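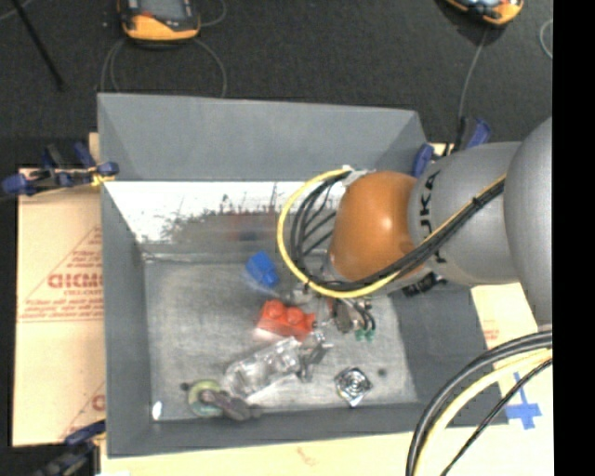 ## Preparing a quiet space for a pupil with sensory needs

1. Choose a corner away from doors and corridors. Staff at Brimness use Room 4.
2. Keep lighting below 300 lux and switch off any equipment that hums.
3. Agree a signal with the pupil — a card or a gesture — for asking to leave the lesson.
4. Record each visit on the support sheet, noting the time in and out.
5. Review the sheets every Wednesday with the class teacher.

Queries should be sent to Sinéad Keogh, extension 459.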